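Pludby Shape Blocks on a Board

README for the block set and its tabletop layouts
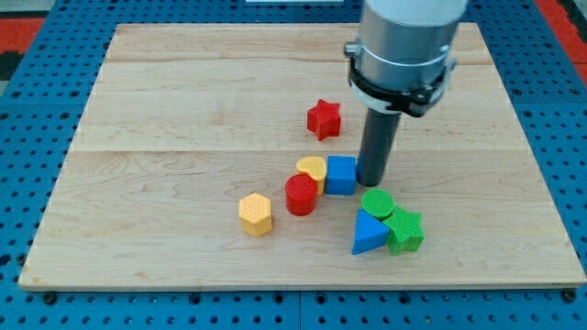
Pludby is a small collection of tabletop layouts made with colored shape blocks on a wooden board. It was put together at Mokovthorpe by Hefin Samuel, who also printed the blocks. This file covers the blocks, the board, the way layouts are written down, and the things that tend to go wrong with them.

Last revised 28 August 2024.

What is in the collection

There are 491 layouts. Each layout is one arrangement of blocks on the board, with a short text record that says which blocks are out and where they sit in relation to each other. The first 100 were set up by hand with no plan. The rest follow a sheet of written prompts, such as "put the cube near the cylinder" or "move the star toward the back." The prompt sheet is included as prompts.txt.

Folders:

layouts/ – one text record per layout, numbered from 001
shapes/ – print files for the blocks
prompts.txt – the written prompts, one per line
changes.txt – corrections to records after they were first filed

The blocks

The blocks are 3D-printed solids in plain, strong colors. The top faces have a fine texture that comes from the print settings. We left it alone. Sanding was tried on two spare blocks and made the corners soft, so the spares were thrown out.

A block is named by color first and shape second: red star, blue cube, green cylinder. The star is a prism with five rounded points. In the records "star" always means this solid, never a flat cutout. The cylinder is called a cylinder even in the older prompts that were first drafted with "round one" or "can." Those words were replaced throughout, and the list of replacements is in changes.txt.

Blocks get reprinted when a corner chips. A reprint keeps the name of the block it replaces. The color can shift slightly between spools, and the records do not track this. If you are working on fine color differences, this collection is a poor choice.

The board

The board is light wood, made up of planks with visible seams running across it. It rests on a blue pegboard tabletop. Early on we laid blocks straight on the pegboard, but the small ones rocked when an edge landed over a hole. The board fixed that.

The seams are useful when writing a position. A record may say "below the upper seam" or "across the middle seam." The upper seam is the one farther from the person writing the record. The board should not be turned end for end between sessions, as that makes old and new records hard to compare. It was turned once by mistake, and the 4 records affected have been rewritten.

The grain and the faint dark streaks in the wood are not used as landmarks. Please don't add them.

How a record is written

A record has a number, a prompt if there was one, and then the blocks in order from the back of the board to the front. Positions are given in words. A typical entry reads:

prompt: bring the cube close to the cylinder
back: red star
middle: blue cube, green cylinder
note: cube and cylinder not touching

"Touching" means the sides meet with no gap. "Close" means a gap narrower than a block. Anything wider is left without a word. "Left" and "right" are always from the front edge of the board, where the person writing the record stands.

We did not measure distances. A ruler was used for a few sessions in the beginning, and the numbers disagreed from one person to the next, so they were dropped.

Known problems

Some prompts can be met in several ways. "Next to" caused the most trouble, and two people will often place the same block on different sides. Both are kept.

The star can be stood on its points or laid on its face. Records made before the Zimar session do not say which. Later ones do.

A few layouts are near repeats. They were left in, and a search for matching lines in layouts/ will find most of them.

Making your own set

The files in shapes/ print without supports. Any light, flat board will do, though a glossy one makes the blocks slide. Wipe the board with a dry cloth – water raises the grain.

Use and contact

The collection is free to use for teaching and research. Please name Pludby if you publish work based on it. The Kwok prompt list, which some readers will have seen alongside an earlier copy, is a separate project and is no longer bundled here.

Corrections go to Hefin Samuel at Mokovthorpe. Give the layout number and the line you think is wrong. The next batch of corrections will be filed in October.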